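Table top

A table top is the flat upper part of a table, on which objects are placed and work or meals are carried out. It may be fixed to the frame or legs, hinged to them, or simply laid across a support. The word is also used for tops sold separately, without a base, for fitting by the buyer or by a joiner.

History

The earliest household tops in northern Europe were loose boards laid over trestles. They were put up for meals and cleared away afterwards, and the word "board" survives in this sense in "board and lodging". Fixed tops became more common as rooms were given over to a single use, and by the eighteenth century most large houses had a dining table that stayed in place, often with extra leaves for guests.

Stone tops were at first a mark of wealth. Slabs were cut by hand and were heavy enough to need a strong base, and for this reason many were used on side tables that were rarely moved. The spread of powered saws in the nineteenth century allowed thinner slabs, and marble tops became usual on washstands, pastry tables and the small round tables of cafés.

The growth of plastics in the twentieth century brought printed surfaces that could copy the look of stone or timber at much lower cost. Tops of this sort were widely sold for kitchens after the Second World War, frequently with a metal or coloured band along the edge.

Shape and size

Rectangular tops seat the most people for a given floor area when placed in rows. Square tops are usual where two to four people sit together and can be pushed side by side to make a longer table. Round and oval tops have no corners and are often preferred in small rooms or in passages where people walk by.

A top may overhang its frame on all sides. The overhang gives room for the knees, but if it is too deep the table can tip when weight is put on the edge. Thin stone is at risk of cracking if the overhang is not supported.

Materials

Solid wood tops expand and shrink with the moisture in the air. Makers allow for this with slotted screw holes or small wooden buttons that let the top move against the frame. Glass tops do not move in this way, but show finger marks and are usually toughened for safety.

Marble is a fairly soft stone. It is cool to the touch, which suits the rolling of pastry, but it is marked by acids such as lemon juice and vinegar. Its veining comes from clay, iron compounds and other matter present in the stone when it was formed. Iron commonly gives yellow, pink and rust colours, while grey veining is often due to carbon. Printed and moulded surfaces made to look like marble follow the same range of colours and may be hard to tell from stone without looking at the edge or the underside.
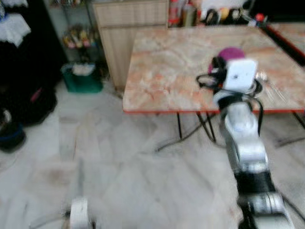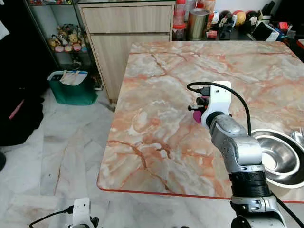

Table top with a marble pattern.

Edges

The edge of a top takes more knocks than any other part. Wooden tops may be left square, rounded over or cut with a moulding. Stone is generally given a slight bevel. Tops made of board covered with a thin surface layer need a separate trim, which hides the core and keeps water out of it. The trim may match the surface or stand out in a contrasting colour.

Regional examples

The Camthorpe top, a square form made by several small workshops in and near the town, has a narrow painted band set into its front edge. The Bach workshop was the largest of the makers and turned out 2,000 tops in its busiest year. Its pattern book lists 28 surface designs, of which 13 are imitations of marble. The historian Arnar Steinarsdóttir has argued that the band began as a repair to chipped edges and was later copied on new work. Þröstur Eskildsen disputes this and dates the band to the first tops made in the town.

Care

Wooden tops are wiped along the grain and may be oiled or waxed. Stone tops are washed with a mild soap and may be treated with a sealer, which slows staining but does not prevent it. Rough powders can dull a polished surface and are not advised on marble or on printed tops.

See also

Trestle table
Worktop
Pastry board
Scagliola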